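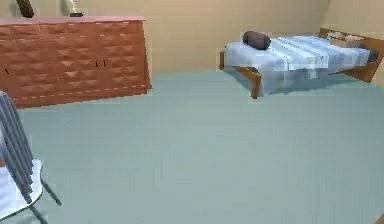
Wolosbridge Council Approves Smaller Bedroom Minimum for Backyard Rentals

April 5, 2022

WOLOSBRIDGE - The City Council voted 5 to 2 to lower the minimum size of a bedroom in backyard rental units, ending a dispute that has held up permits since last year.

Under the old rule, a bedroom in a detached rental unit had to measure at least 120 square feet. The new minimum is 80 square feet for one person and 110 for two. The change applies to units built behind an existing house on the same lot. It does not apply to apartment buildings or to rooms rented inside a main house.

City records show that 171 applications for backyard units were filed under the old rule. Of those, 64 were sent back because at least one bedroom was too small. Owners of those properties may resubmit their plans without paying the $399 filing fee a second time, as long as they do so before the end of November.

Council member Elikem Sarpong, who wrote the measure, said the old number had been copied from a code meant for new single-family homes and did not suit small lots.

"We had people with finished drawings, a contractor lined up and a loan approved, and they were told no over a foot and a half of wall," Sarpong said during the meeting. "These are rooms people would be glad to have."

Every bedroom must still have a window large enough to climb out of, a smoke alarm, a ceiling at least seven feet high and a permanent source of heat. The council added one requirement during discussion. Plans must now include a furniture layout showing that a bed and a dresser or closet can fit without blocking the door or the window. Applicants may submit a hand drawing, a floor plan or a computer model.

The planning office asked for the layout requirement. Staff members told the council that square footage alone does not say much about whether a room can be used. A long, narrow room may meet the minimum and still leave no place for a bed except under the window or across the doorway.

Nii Atinga, a plan reviewer for the city, said applicants should use the real measurements of the furniture they expect a tenant to bring. He said a common mistake is leaving out the swing of the door. Another is drawing a dresser flush with the wall and forgetting the space needed to open it.

"Give us a bed at full size, show the door open, and we can usually tell you in a few minutes," Atinga said.

The two members who voted against the measure said the city was moving too fast. They wanted the 80-square-foot figure tested for a year in the Mensah neighborhood, where most of the applications have come from, before it took effect citywide. A motion to limit the change to Mensah failed by the same margin.

Parking took up much of the public comment period. Several residents of Wutinby Road said their street is full by early evening and asked the council to require one off-street space for each new unit. The measure as passed leaves the parking rules alone. A unit within half a mile of a bus stop needs no added parking, and all others need one space. The council said it would take up street permits for Wutinby Road at a later meeting.

Other speakers favored the change. One homeowner said she had planned a unit for her father and had been told to give up either the hallway closet or the second bedroom. Another said he had spent most of his design budget redrawing the same back wall. A retired bus driver who rents a garage apartment told the council his bedroom was smaller than the new minimum and that he had lived in it for nine years without complaint.

The city has 2,787 lots large enough for a detached unit under current setback rules, according to the planning office. Staff members do not expect more than a small share of those owners to build. Construction costs remain the main obstacle, and the measure does not include any grants or loans.

Clindska, a local builder that has put up 22 of the units finished so far, said in a written statement that the smaller minimum would let it offer a two-bedroom plan on lots where it could previously fit only one bedroom. The company said it had not set a price for the new plan.

The new rule takes effect in 30 days. Applications already under review will be judged by whichever standard the owner chooses. Owners who want the new standard must send a signed request to the planning office along with a furniture layout for each bedroom. Those who stay with the old standard do not need to submit a layout.

Units that were built without permits are not covered. The council asked staff to return in November with a proposal for bringing those units up to code, along with a count of how many applications have been resubmitted.

Copies of the measure and a checklist for applicants are available at the planning counter on the first floor of City Hall. The counter is open from 8:30 a.m. to 4 p.m. and closes for lunch at noon. Layouts may be dropped off without an appointment, but questions about setbacks or utility hookups require one.

In other business, the council approved a contract for repainting crosswalks near the two elementary schools and put off a vote on library hours.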